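Lotden Hedgerow Quilting Set: 40 machine embroidery designs 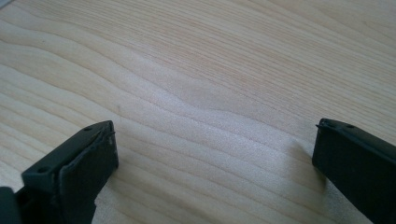
Will these designs stitch out on a hoop smaller than the one in my machine's brochure?
Every block in the set comes in three hoop sizes, the smallest being 4 x 4 inches, so a basic machine will manage all of them. You will just be making more blocks.

What you get

A download of 40 quilt-in-the-hoop designs on a hedgerow theme: brambles, dog rose, hips, haws, hazel catkins, a wren, a second wren facing the other way for people who care about symmetry, and a hedgehog who has been through more revisions than my tax return. Each one is a single-colour running stitch motif meant to quilt through top, wadding and backing in one go. There is no satin stitch and no dense fill. You can fold the finished quilt without it fighting back.

Formats are PES, DST, JEF, EXP, HUS, VP3 and XXX. If your machine reads something else, write and tell me what it is before you buy. I may be able to convert it, and if I can't I'd sooner say so than refund you later.

Sizes: 4 x 4, 5 x 7 and 8 x 8 inches. The 5 x 7 versions have been redrawn to fit the shape and not simply stretched, after an early wren came out looking like a heron.

About the bramble

The large bramble corner runs to 1,213 stitches at the 4 x 4 size, and is the busiest thing in the set. It looks as though it will never join up. It does, at the very end, with a small tie-off under the last leaf. Please don't stop the machine halfway and email me. Several of you have.

Thread and needle

I digitised these for 40 weight thread. Polyester is fine, cotton is nicer and sheds more fluff into the bobbin case. You can go down to a 60 weight if you want the quilting to sink into the fabric, and I do this myself on busy prints where there's no point in anyone seeing the hedgehog. Use a fresh topstitch or quilting needle. Yes, another one.

Match the bobbin thread to the top thread. You can get away with a contrast on the back if your tension is perfect, and I wish you well.

Wadding

Low loft cotton or an 80/20 blend behaves best. I tested the whole set on Hokier cotton wadding, which is what I keep under the stairs, and the catkins again on a puffy polyester. The catkins were handsome. Getting the hoop shut took two of us and some language. If yours is thick, float it: hoop the backing only, lay the wadding and top over it, and run the basting box first. There's a basting box file for each size in the folder marked START WITH THIS, which most people open last.

No stabiliser is needed for a proper quilt sandwich. For a single layer of cotton, such as a tea towel, put a medium tear-away underneath.

Lining up blocks

Each folder has a printable template with crosshairs. Print it at 100%, and check the little one-inch square against a ruler before cutting anything, because printers like to "fit to page" without mentioning it. The border vine has matching start and end points so it can run the full length of a quilt. It turns corners with the Vine Corner file. There are left and right versions, and you'll load the wrong one at least once.

Licence

Stitch them on anything you like, for yourself, for presents or to sell at fairs. You can sell up to 60 finished items a year without asking. Past that, get in touch, and congratulations. You can't share, resell or convert-and-resell the files themselves, and that includes your sister-in-law's Facebook group.

Delivery

The download link arrives by email after payment, usually before the kettle has boiled. Look in your junk folder first. The link works for 2 downloads; if you use both up on the wrong computer, drop me a line and I'll reset it. Unzip the folder before copying to a USB stick, as the machine can't read a zipped file and will simply sulk.

Goes with

Makris Feather Borders, for something more formal round the edge
Grara Alphabet, a plain running stitch alphabet for quilt labels
Hedgerow Mini Motifs, redrawn in April, free with this set if you put both in the basket

Designs digitised and test-stitched by Yatziri Manríquez. As these are digital files I can't take them back, but if one misbehaves, send me a photo of the stitch-out and the name of your machine and I'll sort the file.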